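4.2 Dust and the missing light

Dust is the great excuse of extragalactic astronomy, and we lean on it here as heavily as anyone. Of the 200 star clusters in the Drandeck catalog, seven are far too red for their ages. Either they formed earlier than their neighbors, or something is standing in front of them. We began with the first idea, grew fond of it over one long winter, and gave it up in April when the Finstead spectra arrived.

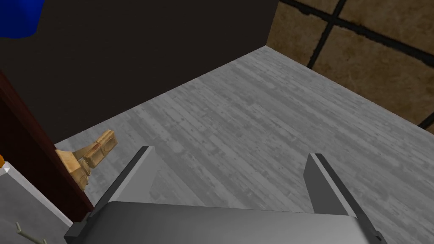 The spectra show strong hydrogen emission in five of the seven clusters, a sign of hot, young stars that old clusters have no business containing. The other two were too faint to measure, and we decline to guess about them in print. Godoy and Huenchumán found similar emission in the Valdebenito field and blamed a thin sheet of dust between us and the clusters. Their model has one free parameter, which we admire, and fits our data badly, which we regret.

We therefore let the dust mix with the stars. Each cluster was run through the Nusix code 1000 times with a different clump pattern, and we kept the median color. The mixed model matches all five clusters within the errors -- though the errors, it must be said, are generous.

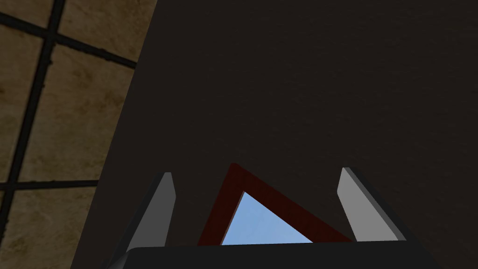

Figure 3. Rendered view, tiled surface.

A patchy dust layer also explains why the reddest clusters are not the faintest. Some of their light simply leaks out through the gaps. How long such gaps survive is a harder matter, and we leave it to Section 5.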